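Office Reset Operative (part-time), Plilthorpe

Prarnitar provides room changeover and light furniture moving for small offices. We are recruiting for the Molla contract, an evening round of meeting rooms and shared workspaces in Plilthorpe.

The work

Each room on the round is returned to its set layout before the next working day. The operative will:

- place chairs according to the layout sheet, with castors clear of walkways
- set seat height and armrests to the lowest position
- collect mugs and glasses from tables and take them to the kitchen point
- wipe table tops with the cloth and cleaner supplied
- check that screen stands are upright
- report damaged floor tape, loose castors and failed light tubes
- switch off the ceiling lights on leaving

Rooms differ in size and fittings. Most have mesh-backed office chairs on wheeled bases, a long table and a screen on a stand. Polished wooden tops are wiped along the grain and dried at once. Items standing on a table, other than cups, are left in place unless the layout sheet says otherwise.

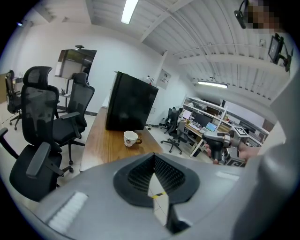
Requirements

- able to push, turn and lift office chairs repeatedly during a shift
- able to read a floor plan and follow a written checklist
- able to work in pairs for table moves
- previous cleaning, portering or removals work is useful but not required

Hours and pay

Shifts start at 6 pm and cover up to 11 rooms. There is no Saturday work. Pay is 175 per week before tax. Training takes 2 shifts and is paid at the same rate.

How to apply

Send a short letter and details of past work to the Byun desk at Prarnitar, marked "Molla round". Applications close at the end of February.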